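Kapitel 7
Der gedeckte Arbeitsplatz

Wer gern für andere kocht, kennt den kleinen Moment vor dem ersten Schnitt, in dem man noch einmal über den Tisch schaut und sich freut, dass alles in Reichweite liegt — das Brett, die Zitronen, der Teller für das fertige Brot. Um diesen Moment soll es auf den nächsten 14 Seiten gehen, und wir lassen uns dabei ruhig ein wenig Zeit!

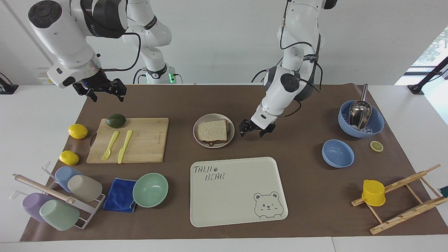 Beginnen wollen wir mit dem Tablett, das in der Ausbildungsküche Rumholm gern vergessen wird, bis man mit vollen Händen in der Tür steht.

Verwandte Kapitel
Kapitel 3: Brotzeit und belegte Brote
Kapitel 2: Schneidebretter pflegen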